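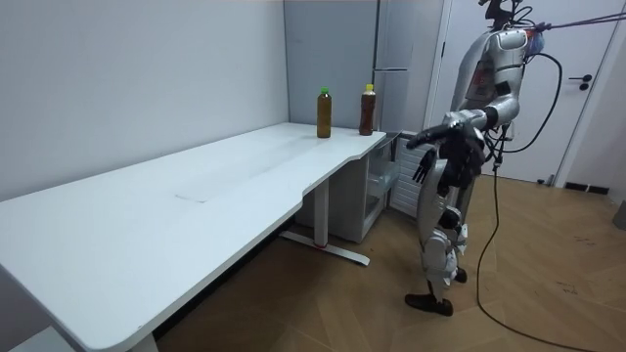
¿Qué hace Jendach?
Jendach fabrica y monta escritorios y mesas de trabajo para oficinas pequeñas, aulas y despachos en casa.

Quiénes somos

Empezamos en un local alquilado, con dos bancos de carpintero y una sierra de segunda mano. Ludger Fuchs, el fundador, venía de reparar mobiliario escolar y conocía bien los fallos de las mesas que se compran por catálogo: cantos que se levantan, patas que bailan y medidas que no encajan en ninguna habitación real. Hoy seguimos siendo un taller pequeño y atendemos directamente a quien nos encarga el trabajo.

Qué fabricamos

La mayor parte de los pedidos son escritorios largos de tablero liso para salas estrechas. El blanco es el acabado que más nos piden. El frente puede ser recto o curvo. El canto curvo lleva más horas de taller y se presupuesta aparte, pero en una habitación pequeña deja sitio para pasar junto a la mesa sin golpearse la cadera.

Tenemos dos líneas propias. Gikov es la mesa individual, con fondo de 600 mm. Gorent es la mesa corrida para varios puestos, que se entrega por tramos y se une en el lugar. Las dos admiten pasacables y se pueden pedir sin cajones.

También hacemos piezas a medida. El encargo más largo del último año fue un tablero de 2621 mm para el estudio Nguyen, que tenía que entrar entre dos pilares y subir por una escalera de caracol. Lo hicimos en dos partes.

Cómo trabajamos

Pedimos un plano o un croquis con medidas y unas fotos de la habitación. Si el suelo es de madera, conviene indicarlo, porque montamos otro tipo de taco en las patas. Con eso enviamos un presupuesto cerrado. La visita para tomar medidas cuesta 500 coronas y se descuenta del pedido.

El montaje está incluido. Retiramos el embalaje y, si se avisa antes, también la mesa vieja.

Cuidado del tablero

Un paño húmedo y jabón neutro son suficientes para el uso diario. El té y el café se deben secar pronto, sobre todo en los tableros blancos y cerca de las juntas. No recomendamos estropajos ni productos con disolvente.

Visitas y contacto

El taller se puede visitar con cita previa, por la mañana, a partir de las nueve. En marzo cerramos dos semanas para revisar la maquinaria y durante ese tiempo solo respondemos al correo. Para consultas sobre pedidos en curso, tenga a mano el número que figura en el presupuesto.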